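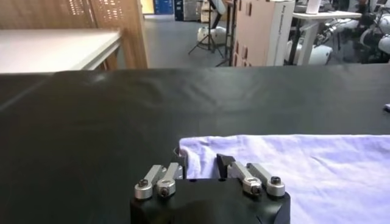
Rajkumari Rawat wants to know whether a cloth should be smoothed flat before the first fold or squared up as you go. Same problem on my side, so I am adding the details under her post.

I fold pale cotton items on a big table with a glossy black cover. The pile is 102 pieces a week, mostly from Follier. The first fold is fine. By the second, the edges are out by 7 mm or more and the stack leans. The cover is slippery and the whole piece travels when I pull one corner. Is it the surface or my method?

Posted 17 November 2020

Salvador Seixas

Mostly method. Find a straight hem or seam and work from that. Side edges on knitted fabric are unreliable after washing, as they twist.
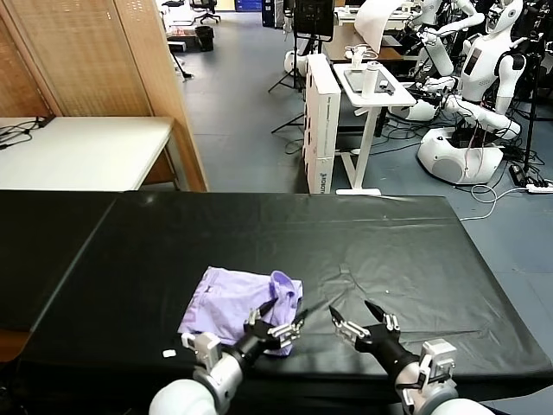

Lavender cloth, bunched up on the black sheeting.

From a heap, do not pull one corner across the table. Lift two corners on the same edge, let the rest hang, then lay it down away from you. Press outwards from the middle with the flat of the hand. Fold only when the hem lies straight.

A glossy cover does let the fabric slide. You can put a cotton sheet over it. I used a Jindard table felt from September onwards and the sliding stopped, but it collects lint.

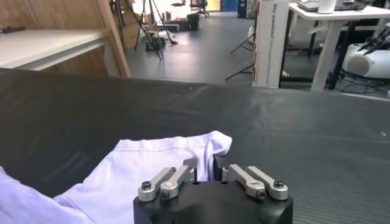
Pale lavender fabric with the hem on a diagonal, crumpled near one end.

If the hem runs at an angle to you, turn the cloth before folding. Turning your body works too, but you lose the table edge as a guide.

Mota

Get a folding board. Akmont do one, mine is fine.

Rajkumari Rawat

Tried the sheet. Better on the second fold, no difference on the first. Will look at the felt.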